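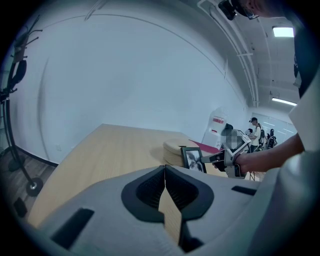 ## Song stays with Cullow for one more season

Nam-gil Song has signed a new contract with Cullow, and the club confirmed it on 18 May 2022. The midfielder came to us from Joltham two years ago, and many supporters were afraid that he would leave this summer.

His numbers explain why the coach wanted to keep him. Song started 30 league matches and won the ball back 205 times, more than any other player in the squad. He also gave 12 assists, and three of them came in the same afternoon, in the home win against Ronuvano.

It was not an easy year for him. In the autumn he had a problem with his left knee and missed the away match at Amato, which we lost badly. When he returned, he played first on the right side, a position he does not like very much. Only after the winter break did the coach put him again in the center, and from that moment the team conceded fewer goals.

"I feel at home in this club and I did not want to move," Song said after the signing. "Last season we finished too low in the table. I think we can do better, but we must start well, because before we always started slowly."

The length of the contract is one season, with an option for a second. The club did not give any information about the salary.

The squad will come back to training in the first days of July. Song will have some extra days of rest for his knee and will miss the first friendly match. The supporters' evening with the players will be held in September, and members will receive the invitation together with their new card.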